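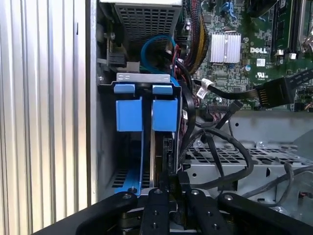 2 min read

How do I remove the hard drive from a Dell tower with blue carriers?
Posted in May 2019 by Lộc Đoàn

I want to take the old drive out of my Dell desktop and put in a new one. The drive sits in a cage under the power supply, and there are blue latches on the front of the carriers. I pulled one and it did not move. I am afraid to break the plastic. Must I remove screws first?

Eyvindur Eyvindsson
First shut down and unplug the computer. Take off the data cable and the power cable from the drive – hold the plug, not the wires. On mine I squeezed the blue tabs together and the carrier slid out. It needed no screws, but models differ, so please check your manual.

Grímsdóttir
Mine was stuck too, dust I think. Make a backup before!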